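Why does wood have lines in it?

Look closely at a wooden table, a door or a chopping board. You will probably see lines running along it. Some are straight and some are wavy. These lines are called the grain, and they come from the way the tree grew.

How a tree gets wider

A tree grows taller at the tips of its branches, but it also gets fatter. Just under the bark is a very thin layer that makes new wood. Each year it wraps a fresh coat of wood around the trunk, a bit like putting on another jumper over the one you already have on.

In spring the tree grows quickly. The wood it makes then is usually pale, with lots of room for water to travel up to the leaves. Later in summer the tree slows down and makes wood that is darker and more tightly packed. In winter it stops. One pale band and one dark band together make one year of growth.

If you look at a tree stump, you see these bands as rings. Counting the dark rings tells you how old the tree was. A wide ring often means a good year with plenty of rain. A narrow ring can mean the year was dry or cold. Some trees have a great many rings. The oldest giant sequoias have been growing for more than 2000 years.

From rings to lines

When a log is sawn into planks, the saw cuts along the trunk. It slices through the rings from the side, so they show up as long lines. If the saw goes through near the middle of the log, the lines are mostly straight. Nearer the outside, they often make tall pointed arches.

A knot is the round, dark patch you sometimes find in a plank. It shows where a branch was joined to the trunk.
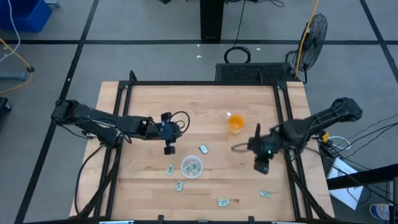
Butcher block is made by gluing strips of wood side by side until they form one thick slab. Each strip has its own grain, so the pattern changes from one strip to the next. Slabs like this are used for worktops and tables.

Why the grain matters

Wood splits more easily along the grain than across it. That is why people chopping firewood stand the log on its end. Wood also swells a little in damp air and shrinks in dry air, mostly across the grain. A wooden door may stick in wet weather and open easily again in May.

Try it yourself

You will need paper, a wax crayon and 3 or 4 pieces of smooth wood. Ask a grown-up to check them for splinters.

1. Lay the paper over the wood.
2. Rub gently with the side of the crayon.
3. Write the name of the object next to your rubbing.

Now compare your rubbings. Which one has the lines closest together?

Words to know

Grain: the pattern of lines in wood.
Knot: the mark left by a branch.
Sapwood: the younger wood near the bark, which carries water.
Heartwood: the older wood in the middle of the trunk.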